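Preparing a Subtitle File for a Community Film Screening

Revised by Tyra Amundsen

These notes cover the preparation of a subtitle file for a feature screened from a laptop or media player through a projector. They assume you hold the screening licence, that you have a digital copy of the film supplied by the distributor, and that the subtitles arrived as a separate .srt file. Discs and cinema packages are handled differently and are left out.

The worked example is Marden, a two-hander about a retired surveyor and her son, with dialogue mostly in Italian. The running time on our licence is shorter than the festival cut, and the subtitle file we were sent had been made for the festival cut. This is common with smaller titles.

1. Check the file before opening the film

Open the .srt in a plain text editor. Each entry has a number, a line with the start and end times, and one or more lines of text. Times are written as hours, minutes, seconds and milliseconds, with a comma before the milliseconds. If the accented characters show up as question marks or pairs of odd symbols, the file has been saved in the wrong encoding. Reopen it as Windows-1252, confirm that the accents are correct, and save a copy as UTF-8.

Keep the original untouched. Name the working copy after the film and the version, for example marden_v2.srt.

2. Find the offset

Play the film from the first line of dialogue and pause when the speaker's mouth opens. Write down the player time. Compare it with the start time of the matching subtitle. Do the same with a line near the end of the film.

If the difference is the same at both points, the file needs a simple shift. If the difference grows steadily, the frame rates do not match, and the file needs to be stretched. If it jumps at a particular scene, material has been cut or added at that point. Marden had a constant offset of 730 milliseconds up to the ferry crossing, then a jump.

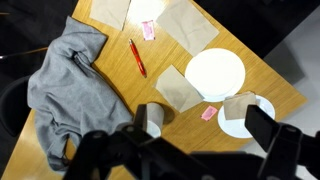 Line length is the next thing to settle, and it depends on the room more than on the film. Subtitles that read comfortably on a monitor can be too wide for people seated at the side of a hall. Keep each entry to 2 lines and break them at a natural pause, after a comma or before a conjunction. Test the result on the projector at the brightness you intend to use, with the hall lights in their screening position. An overhead light left on will wash out a pale screen the way it whites out a patch of the oak-coloured tabletop in the photo, and thin white lettering is the first thing to go. A black outline on the text helps. A solid box behind the text helps more, but covers part of the image.

3. Apply the correction

Most subtitle editors have a command for shifting all entries by a fixed amount. Enter a positive value if the subtitles appear too early and a negative value if they appear too late. Some editors reverse this convention, so check one line after applying the change.

For a jump, select every entry from the first line after the cut to the end of the file and shift that block alone. Delete any entries that belong to the missing scene. Renumber the file afterwards, as some players stop reading when the numbers are out of order.

4. Check reading speed

Play the densest conversation in the film at normal speed and read every subtitle aloud. If you cannot finish before it disappears, the entry is too fast. Extend the end time into the following gap where there is one. Do not reword a translation without the distributor's agreement — the subtitler's credit is attached to that text.

In Marden the difficult passage is the argument in the kitchen, where mother and son talk over each other. The supplied file puts a dash at the start of each speaker's line. Leave these in place.

5. Burned-in text and songs

Films such as Hokari and Ferri carry burned-in English captions for place names and letters. A separate subtitle can land on top of them. Move the affected entries to the top of the picture if your player honours position tags. If it does not, adjust the timing so the two do not overlap.

Song lyrics should be in italics when the distributor has supplied them. Zumico came to us with no lyrics translated at all, and we screened it that way.

6. Final run

Put the video and the subtitle file in the same folder and give them the same name, apart from the extension. Load the film on the machine that will be used on the night. Check 3 points: the opening dialogue, the first line after any cut, and the last line before the credits. Switch off automatic subtitle downloads in the player settings.

Copy both files to a USB drive and label it with the title and version number.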